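Cabbage, again

Quick one, kettle's on. April is a funny month for the kitchen, half winter veg and half wanting salad. Subbarao put me on to napa cabbage and now I'm on my second this month – soup, slaw, fried with garlic and too much chilli.

Big lesson so far: keep it bagged. Left mine out on the side last time and the outer leaves went like paper. Zip bag, bottom of the fridge, fine. Cut 200 g off whenever I need it, zip it back up. Done.

Also had a go at the glasses. The cup rack is lovely but I never rememeber to use it, so they end up upside down wherever there's a gap. Must do better.

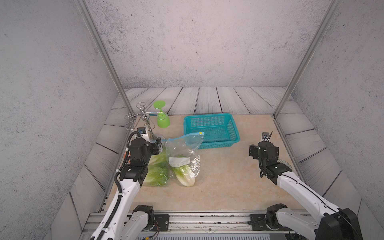

Cabbage in its bag, teal basket behind, green goblet on its head as usual.

Slaw tonight. Will post the dressing if its any good – Hicham wants it too.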